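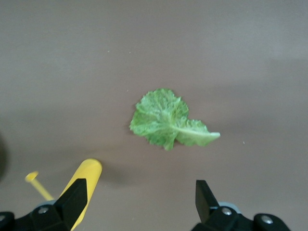 26. November 2024

Zweiter Tag mit dem Testgerät von Wemach. Nur kurz, bin müde und der Bericht für Shona muss morgen raus.

Vormittags Kalibrierung. Laut Anleitung 30 Minuten, bei mir fast der ganze Vormittag, weil die Software zweimal das Handgelenk nicht gefunden hat. Neustart, Kabel ab, Kabel dran, dann ging es. Steht nirgends im Handbuch. Rory angerufen, der kannte das schon vom Gerät in Dunbar. Hätte er ja mal sagen können.

Danach Blattgemüse. Immer ein einzelnes Blatt auf den Tisch, Greifer drüber, zufassen, in die Kiste. Klingt nach nichts. Die feste Rippe ist dankbar, da packt er gut zu. Der krause Teil ist die Katastrophe, entweder rutscht er ab oder es gibt Druckstellen. Hellgrün auf dem graubraunen Tisch erkennt die Kamera wenigstens sauber, hab keinen einzigen Fehlalarm notiert. Bei Rotkohl mal sehen.

Bis zum Mittag 113 Versuche. Quote trag ich morgen ein, muss erst die Liste von Naomi gegenprüfen, sie zählt angerissene Blätter als Fehler und ich nicht. Müssen uns da einigen, sonst ist der ganze Vergleich mit dem Sumow fürn Eimer.

Apropos Sumow: den hatten wir im August da. War langsamer, aber leiser, und die Bedienung hat sogar Ishbel ohne Einweisung verstanden. Wemach will für die Einweisung extra Geld, 2 Termine, steht im Angebot ganz hinten. Unbedingt in den Bericht — das überliest man glatt.

Dougal hat nachmittags angerufen, ob wir nun mieten oder kaufen. Weiss ich doch nicht. Mieten, würd ich sagen, mindestens bis klar ist was die Ersatzfinger kosten. Dazu hat der Vertrieb bisher nur geschrieben "auf Anfrage". Ärgert mich.

Gut fand ich: Griffkraft lässt sich in 10 Stufen einstellen, direkt am Tablet, ohne das Programm zu stoppen. Auf Stufe 3 waren die Blätter nachher deutlich schöner als auf 5. Stufe 2 hält nichts mehr.

Morgen: Rotkohl, dann das Cletinero-Modul wenn das Paket endlich kommt. Tisch abwischen, da liegen schon wieder Krümel drauf. Naomi wegen der Liste schreiben. Und dem Vertrieb nochmal ne Mail, diesmal weniger höfflich.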